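About Amport

Amport builds and maintains server software for small multiplayer games. We do matchmaking, session hosting, player accounts and leaderboards. Our customers are studios with between 4 and 200 staff, most of them shipping on PC first and on consoles later.

The company was started by Teresa Czerwiński and Cristian Ayala, who had worked together on the network code for Kunthorpe, a co-op mining game with 800 hand-built levels and a very unreliable lobby. The lobby was rewritten after launch. The rewrite became the first version of our matchmaking service, and parts of that code are still in use.

What we run

Matchmaking. Players are grouped by region, measured latency and a skill value supplied by the game. The studio sets the limits and the order in which they relax. Default settings are provided for two-player, four-player and team modes.

Session hosting. Each match runs in its own process. Sessions can be moved between machines during a map change but not in the middle of a round. Logs are kept for 30 days unless the contract states otherwise.

Accounts. One account can be linked to several store logins. Merging two accounts with progress on both is a manual job and goes through support.

Leaderboards. Daily, seasonal and all-time tables. Scores can be checked against a replay file if the game produces one.
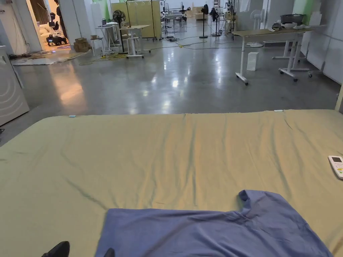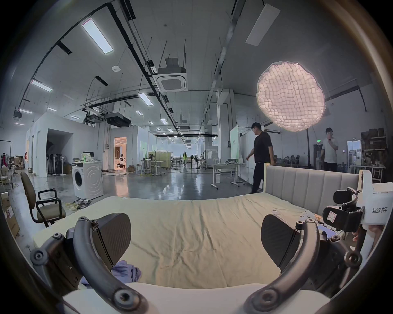 How we work

Amport has no sales department. A new studio talks to an engineer from the first call, and the same engineer stays assigned through launch. We ask for a network test build before we quote a price. Without one we can give a range only.

Updates to the live service go out in the morning, Central European Time, when player numbers are lowest across our regions. Changes to the client library are numbered separately from changes to the service. The current library is release 123. Older releases keep working until the studios using them have moved — we do not switch them off on a fixed schedule.

Load testing is done with Atberg, our in-house tool. It plays back recorded traffic at a chosen speed and reports queue times, dropped sessions and memory use. Customers can request an Atberg run before a sale, a free weekend or a console release. Please ask at least two weeks ahead.

Who is who

Teresa Czerwiński — matchmaking and company management
Cristian Ayala — session hosting, on-call schedule
Sheyla Quispe — client libraries, engine plug-ins
Bastien Gilbert — accounts, data protection requests
Gilberto Muñoz — Atberg, load testing, internal tools

Correa

In May we took over the Correa voice chat library from its original author. It remains open source under the same license. Bug reports should go to the public tracker. Push-to-talk and proximity volume are supported; voice recording is not, and we have no plans to add it.

Contact

Studios under contract should use the support portal, which also shows service status by region. For anything else, use the form on the contact page and state the engine, the target platforms and the expected number of players per match. Players with a problem in a particular game should write to that game's studio first, as we cannot change or restore items, scores or purchases without the studio's approval.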